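4.2 Weighing task

The second comparison covers portioning dry goods by weight. We used the same two finger sets as in Section 4.1, the stock Kavent fingers and the wider Strebel plates, and left the controller and its gains unchanged. The operator moves soybeans from a plastic container to a bowl on a kitchen scale with a measuring spoon and stops when the display reaches the target. Each finger set was run for 32 trials, split evenly between two operators (Shehu and Halilović). A trial ended at the target, at a dropped spoon, or after 900 seconds.

The spoon is harder to hold than it looks. Its handle is thin, and the load sits well forward of the jaws, so a full scoop tends to turn the spoon in the grip. We logged every turn large enough to spill beans as a slip, even when the operator recovered and finished the trial.
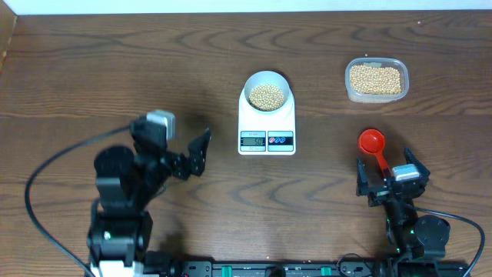

Figure 4. Bimanual setup for the weighing task, with the spoon in the right gripper.

With the stock fingers, 24 trials reached the target. Most of the failures came during scooping, when the spoon met the side of the container and rotated before the operator could back off. The Strebel plates slipped less often at this stage but made the approach slower — both operators reported that the wider finger hid the handle from the wrist view on the way in. Shehu worked mainly from the overhead view for this reason, while Halilović kept switching between the two.

Closing force had less effect than we expected. Raising it reduced slips slightly with the stock fingers, but the servos ran hot near the end of a session and we went back to the default. The results below use the default only. Trials from the Huscombe bench are left out, as that arm had an older wrist bracket and its readings are treated separately in Section 5.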